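Shared Benches, Shared Rules

When Laltora opened its manipulation laboratory to outside research groups, it inherited the habits of every team that came through the door. Each group had its own way of starting a session, marking a floor and deciding who was allowed to touch the emergency stop. The result was a working code, first circulated in November and now in force at all nine of the company's benches.

The code is short. It runs to two pages and was drafted by Theano Pappas, who heads laboratory safety, together with Pantelis Gkikas of the engineering firm Grurkora. Their brief was to write down what a careful operator already does and to make it the minimum for everyone else.
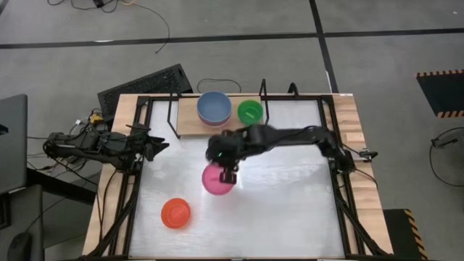 Floor boundaries take up the first section of the code. Every bench with moving arms must have an approach side that a visitor can recognize before coming within reach. Hazard striping in yellow and black, of the kind on the mats to the right of the table, is the accepted marking. Cables are treated in the same section. A loop lying on the carpet behind a bench is recorded at the weekly inspection, and the operator has 30 minutes to secure it or close the station.

The second section concerns objects. Light household items may be handled without a separate assessment, provided that none is made of glass. Anything heavier than the limit posted at the bench requires a signature from the shift lead. "We wanted the ordinary work to stay ordinary," Pappas said. "A form for every dish would only teach people to ignore forms."

Handovers proved the most difficult point. Under the code, an arm that is not in use during a task is still considered live, and no person may reach across the work surface until both arms have been stopped. Gkikas acknowledged that some teams found this slow – the Plirnov group asked for an exemption and was refused.

Laltora reviewed 100 session logs before settling the final wording. A revised edition, with a new section on remote operation, is being prepared with Mykhailiuk, and comments from bench users will be accepted until it goes to print.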